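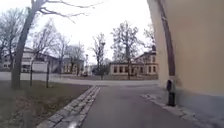
How does a robot find its way down a street?

Zemus is a robot that travels through the old streets of Flesstead. Its software has two main jobs. The first is seeing: a program sorts each picture from the camera into "ground I can use" and "everything else".
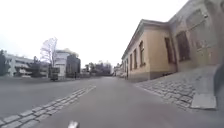 Cobblestones on one side, smooth asphalt on the other.

The second job is planning. The planner draws 18 possible paths and gives each one a score. Grass loses points. Going near people loses a lot more.
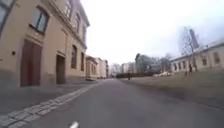 Grass on the right, with people standing on it.

The best path goes to the controller – the part that turns the wheels. Then it all starts again with a new picture.

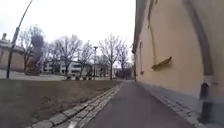
A straight path beside a yellow wall.

Try it yourself: which parts of this picture would you mark as safe ground?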